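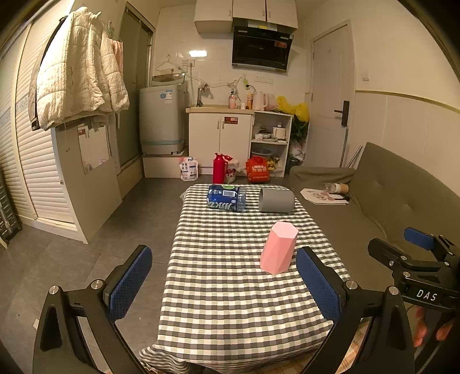
Napaporn Bunnag asked at the February budget meeting whether the second purchase of hand-held grippers could wait until the first had been in use for a full term, and whether the money held back might be better spent on spare finger pads and cables. Her question has been entered in the planning record and is answered in part below.

Two grippers over a checkered tablecloth, with a bottle and a cup on their sides and a pink cup turned upside down. The finger pads are the blue surfaces facing inward on the black jaws.

Print this page
E-mail this page

Equipment Planning Gallery – Household Tasks
Flarkcombe Institute, Office of Equipment and Facilities
Posted 13/03/2019

The Institute is preparing its equipment request for the Ferberg program, under which everyday handling tasks are recorded with hand-held grippers for later use in automation research. The gallery accompanies the written request and is open to all departments that expect to share the equipment. Department heads are asked to review it together with the price schedule before submitting comments.

The request covers four hand-held grippers, to be issued as pairs. Each pair is to be budgeted as a single unit, with its cables, carrying case and calibration included in the price. Departments should not request a single gripper unless it replaces one already on the inventory.

Quotations have been received from two suppliers, Henare and Plornura. The Henare quotation is lower at purchase but excludes replacement pads. Plornura includes pads and repairs for two years – after that period a service agreement would have to be funded from the operating budget. The Office has asked both firms to state their delivery times in writing and to confirm that pads can be ordered separately.

Household objects such as cups, bottles and table linens are to be charged to general supplies. They do not require an equipment number. Furniture purchased for the program does require one, and should be listed on the departmental form with its intended location.

On the matter raised by Napaporn Bunnag, the Office proposes that the pairs be ordered separately, the second order to be released upon a written report on the condition of the first. Hjørdis Söderlund will receive the report and forward it to the departments concerned. Funds for spare pads would be set aside at the time of the first order under either quotation.

Comments on the request should be sent to the Office within four weeks of posting. Departments that have already returned the form need not do so again unless their figures have changed.

Print this page
E-mail this page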